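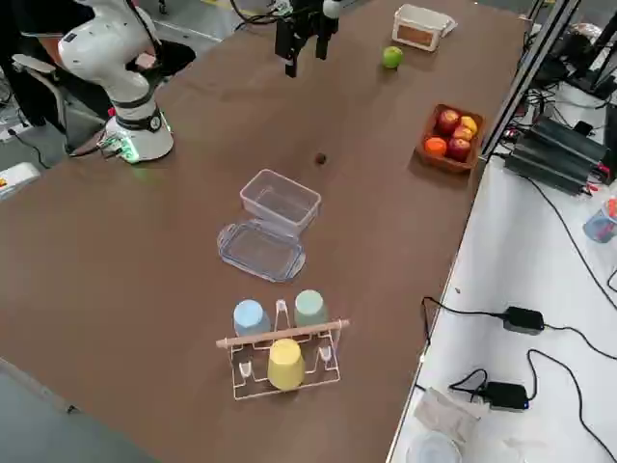 Ghizlane Shawky has objected that a fruit basket holding apples and oranges together is a compromise at best, the two having different needs once they leave the tree, and that most households would do better to keep the apples in the fridge and put out only what will be eaten within a few days. Her objection is frequently repeated in household manuals, although the mixed basket remains the usual arrangement in homes with a kitchen or dining table large enough to carry one.

Reading time: 4 minutes

A table fruit basket is an open container, commonly woven, in which whole fresh fruit is kept at room temperature for display and daily use. It is distinguished from the harvest basket, which is deeper and carried by a handle, and from the gift basket, which is packed once, wrapped and presented. The table fruit basket is refilled continuously and seldom moved far. It is often used alongside a lidded container for fruit that has been cut.

Form and materials

Table fruit baskets are made in round, oval and rectangular shapes. The rectangular form sits squarely against a wall or the edge of a table and allows fruit to lie in a single layer, so that each piece can be seen and lifted out without disturbing the others. Round baskets are usually deeper and encourage stacking, which places weight on the lowest pieces.

Traditional materials include willow, rattan, seagrass and split bamboo. Synthetic fibres coloured brown or tan came into general use later and are now common in cafés and aged-care dining rooms, where baskets must be washed often. An open weave admits air from the sides and below. Some makers add a cloth liner, which protects soft-skinned fruit from the weave but holds moisture and needs regular laundering.

The Darine pattern, a low rectangular basket with a rolled rim, is associated with the weaving workshops of Flornstead. The Mendonça collection in the same town holds 76 table baskets, the greater part of them domestic pieces with visible repairs. Genivaldo Tavares, in his catalogue of the collection, noted that the rim and the corners fail well before the base, and that owners commonly rebound a rim in whatever cord was at hand. Where the cord differs in colour from the body, he treated the repair as part of the object's history and recommended that it be left alone.

Contents

Apples are the fruit most often kept in a table basket in temperate regions. Red, green and yellow cultivars are mixed freely, partly for colour and partly to suit different tastes within a household. Green cooking apples are sometimes kept apart from eating apples so that they are not taken by mistake. Oranges and mandarins are the usual citrus. Pears, peaches and kiwifruit are placed in the basket to ripen and are either eaten promptly or transferred to the refrigerator.

Apples release ethylene, a gas that hastens ripening in many other fruits. The effect is useful with hard pears or avocados and unwelcome with fruit that is already soft. Oranges do not ripen further after picking and are little changed by it in this respect, but they lose moisture through the skin and become light and leathery in a warm, dry room.

Chestnuts are occasionally offered with fruit in the cooler months. They contain a good deal of water and keep poorly at room temperature, drying out or developing mould. Refrigeration in a breathable bag is generally preferred.

Cut fruit and lidded containers

Whole fruit belongs in the basket and cut fruit does not. Once the skin is broken the flesh browns, dries and becomes a suitable surface for bacteria, and food safety guidance in most countries calls for cut fruit to be refrigerated within 2 hours of preparation. Clear plastic containers with separate lids are widely used for this purpose. The rectangular type stacks well and shows its contents without being opened.

Apple slices intended for a lunch box may be dipped in water with a little lemon juice, drained and placed in the container with the lid closed. Orange segments need no treatment. A full container of 200 grams makes a modest serving for an adult. Fuditz, a maker of kitchen storage, advises in its care leaflet that lids be washed separately by hand and left to dry flat, as the rim is liable to warp in the lower rack of a dishwasher.

Care

A woven basket is emptied and checked every 3 days in warm weather and somewhat less often in winter. Bruised pieces are removed and used first. Crumbs, stems and dust are shaken out or lifted with a soft brush, after which natural fibres may be wiped with a damp cloth and dried in moving air away from direct sun. Soaking is avoided except during repair, when it is done deliberately to make the fibre pliable.

Fruit is ordinarily rinsed immediately before eating. Washing it before it goes into the basket leaves water around the stem and at the points of contact, where mould tends to begin.

Placement

The basket is usually set toward one side of the table, leaving the remainder clear for meals or food preparation. Positions beside a stove, a heating vent or a north-facing window (south-facing in the northern hemisphere) shorten the life of the contents. In shared kitchens the basket may carry a small card naming the person responsible for refilling it, a practice recorded at Flornstead in several boarding houses.

See also: Basketry; Chestnut; Food storage container; Fruit bowl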